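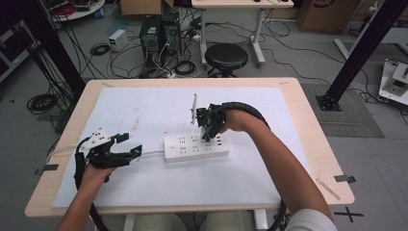 Gavongate Shared Workshop
Build notes, part 2: hand-held grippers and the work surface

Notes by Denise Tunstall. Read part 1 (printing and assembly) first.

2.1 Scope
This part covers the bench set-up for a pair of hand-held grippers and the first plug task. It assumes both jaws open and close freely and that the finger pads have been fitted.

2.2 Work surface
Cover the table top with a plain white sheet and tape it at the left and right edges. Tape over the full length of the edge if the sheet lifts. Keep tools and spare screws off the sheet while recording.

2.3 Cables
Each gripper has its own cable in spiral wrap. Lead the left cable off the left side of the table and the right cable back over the forearm and down on the right. The two must not cross. Leave enough slack to reach the far edge of the sheet with a straight arm – a tight cable pulls the wrist round and spoils the reading. The cable should be 830 mm from the gripper to the first tie.

2.4 Plug task
Lay the power strip flat near the middle of the sheet, sockets up. The strip is never connected to the mains during this exercise. Grip the plug upright in the right-hand jaws, bring it over the strip and lower it without turning the wrist. The left gripper steadies the strip if it slides.

Dean Fothergill's earlier version (the Nekness build) used a clamp here. It held well but hid the sockets from the camera.

2.5 Faults
Plug tilts in the jaws: pads worn or fitted out of line. Check against the drawing in part 1.
Jaw sticks when half closed: slacken the pivot screw by a quarter turn.
Signal drops when the arm moves: reseat the connector, then check the first tie.

2.6 For next time
Do 4 runs with each hand and note every failed grip. Bring the log sheet to part 3, which deals with calibration.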